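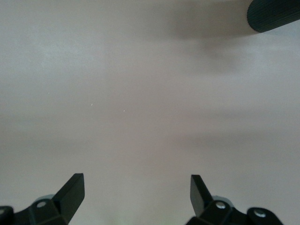 Diffuse light reaches a surface from many directions at once, so shadows have soft edges or none. A cloudy sky does this, and so does a lamp behind a cloth. On a pale, smooth tabletop the brightness changes slowly, and the gray can lean pink in one part and blue in another. Write down both tints before you mix any paint.

Filed under: Drawing 1 – Light and Surface 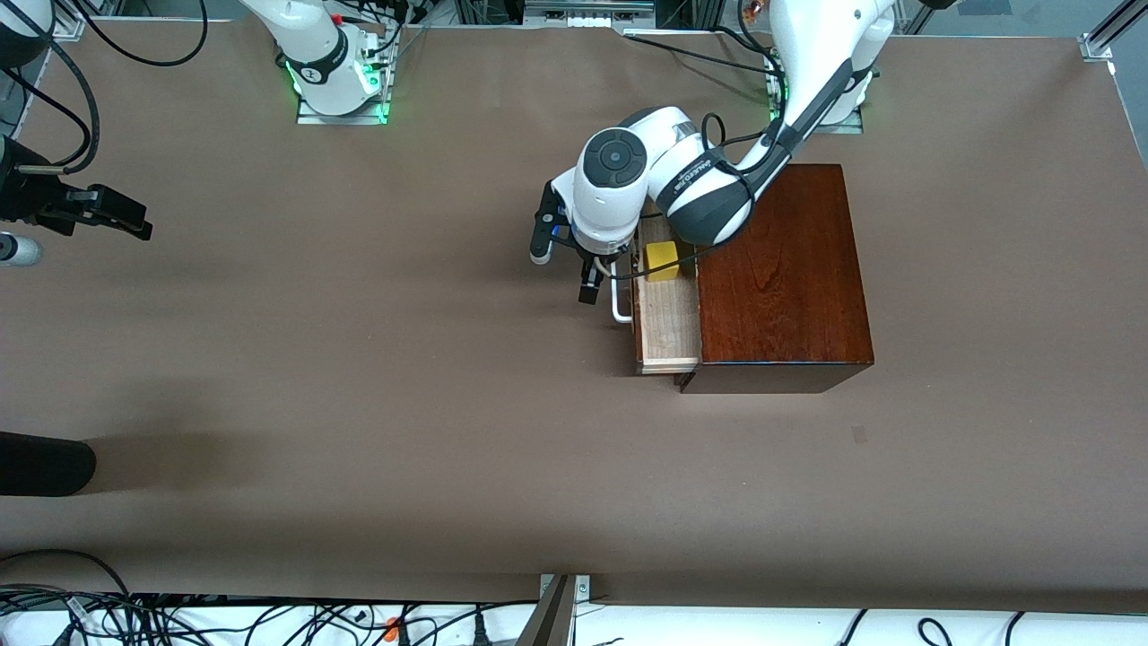 Local color is the color a thing has in plain, even light. Beginners tend to paint it too bright. Matte brown paper and a dark reddish-brown box are close in hue, so separate them by value first. Use 3 or 4 values – no more – for the Retamal exercise.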